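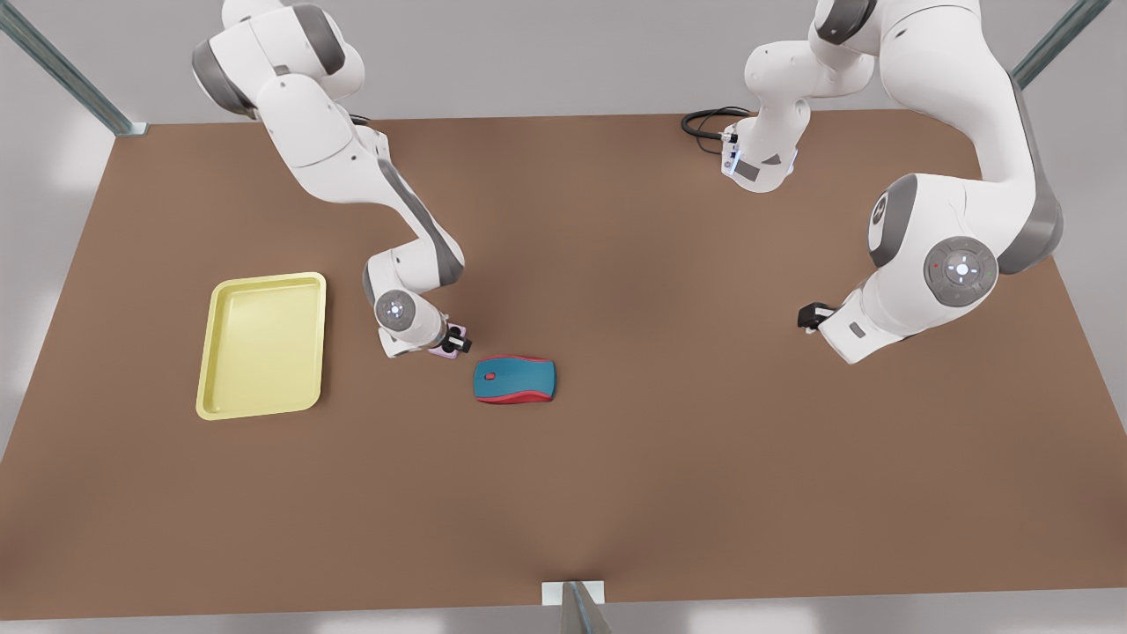
A brown tabletop, seen from above. Illustration: Simetti

Kurnstead should keep its library open past 6 p.m.

The town cut evening hours in April, and the saving was put at 3 percent of the branch budget. I think that was a bad trade. Most people I know in Kurnstead work until five or later, and the bus from Padilla doesn't get in until half past. For them the library is now a weekend place.

The town says evenings were slow. Its own count was 121 visits a week after six, against some 287 in the mornings. Mornings include the school groups, who come by the busload. Take them out and the gap shrinks a lot. 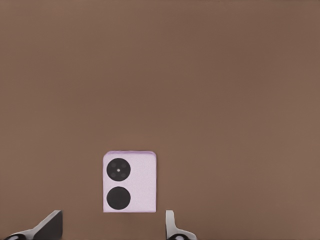

Saoirse Brennan wrote to me after my last column that she would give up two mornings to get one evening back, and that she had told the town so twice. I'd take that deal too. Close until noon on the two slowest days and stay open until nine on one of them. The staff hours come out close to even.

Bresar did this two years ago and still does. Our council could try it through the winter and count again in spring.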